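List Home | Archive | By Thread | By Date | Subscribe | Search

From: Hedvig Blomqvist
To: pavilions list
Date: Friday, September 13, 2019
Subject: Re: [pavilions] Timber canopies that have to come down again

Asuka asked last week whether anyone had built a canopy in reclaimed timber that was meant to be taken down and put up somewhere else. We have, once, and I promised her a longer answer than the one I gave on the phone. Her message is quoted below so people can follow.

> On the list, Asuka Tsuchiya wrote:
>
> We are at concept stage on a summer canopy for a school yard. The
> client wants it up in May and gone by fall, then back again the
> next year on a different lot. The engineer is happy with bolted
> joints but worried about what repeated assembly does to old
> wood. Has anyone been through a second season with one of these?
> I am also curious how you dealt with the footings. We can't dig.
>
> Asuka

Ours was the Pitside canopy, which some of you saw in its first summer. The office was Lindholm, the engineer was Nouhaila Salem, and Åsmund Björklund ran the build. It covered 90 square meters in one bay, on 75 posts. That is a lot of posts for the area. We wanted thin ones, and the wood we had was short.

The timber came from a grain store that was being cleared. We got 478 lengths of spruce, most of them under three meters, and graded them by eye and then by bending. Nouhaila rejected more than I expected. If your budget assumes you can use everything that arrives on the truck, change it now. 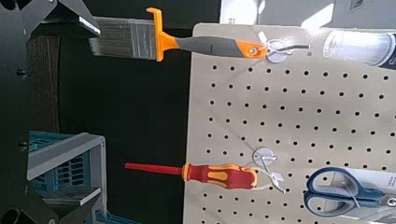 Vol. 2, No. 9

On the joints, we used through bolts with large square washers on both sides, and we drilled oversize and sleeved the holes with steel tube. The sleeve takes the wear when you pull the bolt out. On the few joints where we ran out of sleeves and bolted straight into the wood, the holes had gone oval by the second year and we had to plug and redrill them. So my answer to your engineer is that the old wood was fine and the bare holes were not. Sleeve all of them.

Label everything before it comes apart. We stamped brass tags and nailed them to the end grain. Paint marks from the first season had mostly washed off on the south side. Åsmund also kept a drawing of each frame with the bolt lengths written next to every joint, and the second crew worked from those sheets and hardly looked at our set at all.

For footings we could not dig either. The posts stood in pairs on steel plates, and the plates were held down by planters filled with gravel and soil. Nouhaila did the uplift numbers for an open roof first and then again with the fabric on, and the fabric case governed by a wide margin. Please run both. The planters were also the slowest thing to move. Two days went into emptying them, and the second site wanted different plants anyway. If I did it again I would use bagged ballast inside a timber box and keep the planting separate.

The fabric came from Sosine. It went up well the first year. In storage it was folded along the same lines for the whole winter and it leaked along one of the folds afterward. Roll it on a tube if you have the room. 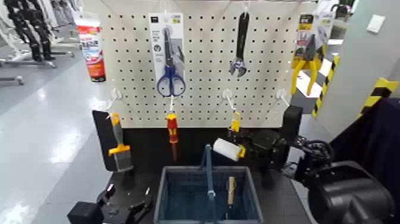 Paint roller and hand tools at the white pegboard.

Storage is the part we priced worst. The posts need to lie flat, off the floor, with air between the layers. We had them in a shed that was dry enough but too short, so one end of the stack sat out under a tarp, and those pieces moved. A few could not be used as posts again and became bench slats. Ask the client now who pays for the winter, and get the answer in the contract. Ours was a verbal yes from the city side and it took most of a spring to sort out.

The second site was Zakow, a sloping lot behind the library. The slope was not in the original brief. We took it up with packers under the plates, which looked clumsy on the low side until Margit Magnusson, who did the landscape, brought the gravel up to cover them. An adjustable base would have cost a little more at the start and saved us a week.

A few smaller things:

- Order spare bolts in every length. We lost plenty in the grass.
- The permit did not carry over. The second city treated it as a new structure and wanted new calculations with a local snow load, even though we told them it would be down before winter.
- Oil the end grain every time it comes down.
- Do not let anyone trim a post on site to make it fit. Find out why it doesn't fit.

I can send the joint detail and the ballast sheet to anyone who writes to me directly – they are too big for the list. Asuka, if your engineer wants to talk to Nouhaila she says that is fine, but she is away until the end of the month.

Hedvig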